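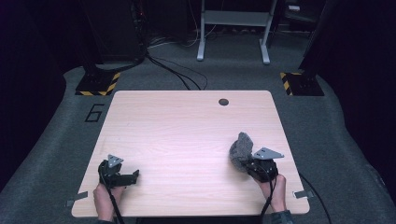 Who paid the musicians at Corwood? The duke's steward did, every quarter day, out of a tin box, and usually short.

That October it was four shillings short. Each. The second oboe counted his twice on the chapel step, then again in case the coins had bred.

"It'll be made up," the steward said. "When his grace is back from Ellska."

His grace had been coming back from Ellska since May. Army money, everyone knew it. Boots for the regiments, bread for the regiments, a bit off the top of every loaf - and up went the new wing, 66 windows, a chapel with a gilt ceiling and its own composer underneath it. Now Parliament wanted to see the books. So. No windows past the forty already glazed. Canvas in the rest, flapping all through the slow movements.

The composer came in late, coat on wrong, ink to the elbow. Six new anthems under his arm, still tacky.

"From the top."

"We've not been paid," said the oboe.

"Neither have I. From the top."

They played. It was good, that was the trouble. Cold fingers, canvas going like a sail, and the thing just climbed. The oboe forgot the four shillings for a whole page. Then remembered, and came in flat.

A rider in the yard halfway thru the third. Mud to the saddle, Julisel colours on his sleeve. The steward went out. They kept going, nobody said to stop. Through the gap in the canvas the oboe could see him reading, turning the paper over, readng the front again.

He came back in and sat down in the duke's own pew. Never done that before. Hat still on.

"Stasiv's bank has closed its doors," he said.

The composer turned his page.

"Bar nine," he said. "Oboes, you were flat."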